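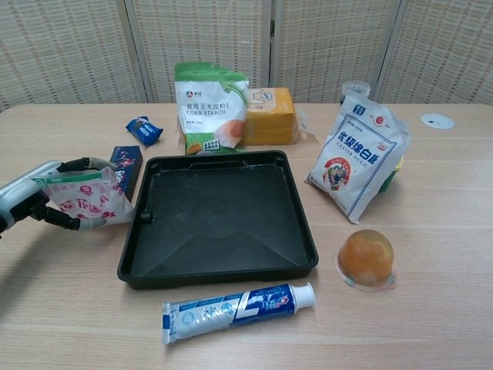

Equipment planning for grocery handling cells

Equipment planning for a grocery handling cell is the work of deciding what to buy, in which order and with what money, before a robot begins to sort packaged goods. The goods themselves are usually listed first. Soft bags, such as corn starch or caster sugar, ask for a different grip than a stiff box or a tube of toothpaste, and a gripper with two padded fingers is a common first purchase.

Budget

In the Nustgate plan, written by Mali Rees in September, the gripper and its spare pads took 28 percent of the budget. Trays were the cheapest line: 40 pieces were ordered from Boyer. The plan also kept money for replacement goods, as packages wear out by repeated handling.

Delivery and spare parts

Harkico quoted a delivery time of 80 days for the arm. Skullside was faster, but its price did not include the controller. Many buyers forget the cost of cables and mounting plates, which should be written as a separate line.

See also: Gripper pads; Tray sizes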